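Torvik fabric cell: wrist camera and gripper FAQ
Maintained by Siv Engström, cell support, Sirnen. Last revised 30 October 2022.
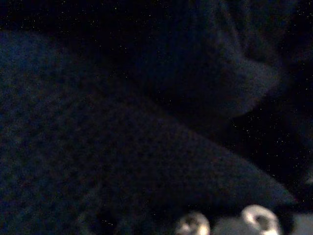 Wrist camera view, dark blue textured fabric close to the gripper, low light.

Who should read this page?
Anyone who runs, cleans or repairs the Torvik cell on the Grolach site. It covers the wrist camera, the gripper body and the settings that go with them. The arm itself, the safety fence and the feed table have their own pages.

The picture from the wrist camera is very dark. Is the camera faulty?
Usually not. Dark cloth held near the lens blocks much of the light, and navy is the worst colour we handle. Check the cell lights first, then the exposure setting. If a sheet of white paper held at the same distance also looks dark with the lights on, treat the camera as suspect and go to the replacement steps further down.

What are the small bright specks in the black areas?
Sensor noise. The gain goes up when the light is low and the specks come with it. They change place from one picture to the next. A speck that stays in the same place over several pictures may be a bad pixel or dirt on the cover glass. Clean the glass, take another set, and report it only if the speck is still there.

How much of the gripper should be in view?
A strip of the pale grey body along the bottom edge, with the upper part of the two ring-shaped fittings showing. The right ring sits slightly higher than the left. This is normal for the present bracket and should not be "corrected" by turning the camera. If a whole ring is visible, or neither, the bracket has moved.

The bracket has moved. What do I do?
Stop the cell and lock it off. Loosen the two bracket screws by half a turn, no more. Bring the camera back until the strip and rings match the reference picture stored on the cell computer, then tighten the screws evenly. Run the camera check (program 104) before any cloth is loaded. If the check fails twice, leave the cell locked and call support.

Can I use the rings as a focus target?
No. They are shiny and give a strong edge even when the lens is set wrong. Use the printed card kept with the cell tools. Fabric weave is not a good target either, as part of it will nearly always be soft when the cloth is this close.

Which exposure setting should be used for dark cloth?
Recipe 32. It holds the exposure open longer and limits the gain, so the arm must be still when the picture is taken. The recipe adds the pause itself. Do not shorten the pause to save cycle time. We tried this in June and the fold finder started to mistake creases for edges.

Why does the fold finder have trouble with overlapping cloth?
It looks for a change in brightness. Where two layers of the same dark fabric lie together, the only mark between them may be a shadow, and a deep crease in a single layer gives much the same mark. With recipe 32 loaded the finder asks for a second view from another angle when it is unsure. Fault 810 means that the second view did not settle the matter. Open the gripper, lay the piece flat by hand and restart from the pick step.

How often should the camera and gripper be cleaned?
Wipe the cover glass at the start of each shift with a dry lint-free cloth. Once every 7 shifts, remove lint from the gripper body, including the ring fittings, with a soft brush. No compressed air near the camera: it drives lint behind the cover glass, and the glass then has to come off.

How do I replace the camera?
Lock off the cell and unplug the camera cable at the wrist end. Take the camera off together with its bracket. Move the bracket to the new unit on the bench, refit both, and plug the cable in before restoring power. Check that the cable has slack with the wrist turned fully each way. Then set the focus with the card and run program 104.

Where do spare parts come from?
Cover glasses, bracket screws and cables are in the Tominex cabinet beside the cell computer. Cameras are held by support and issued against a fault number. Put the old unit in the returns tray with the fault number written on the bag.

What should a fault report contain?
The fault code, the recipe in use, the colour and type of cloth, and the last wrist camera picture saved before the stop. Send the saved file. A phone photo of the screen does not show the noise properly and cannot be compared with the reference.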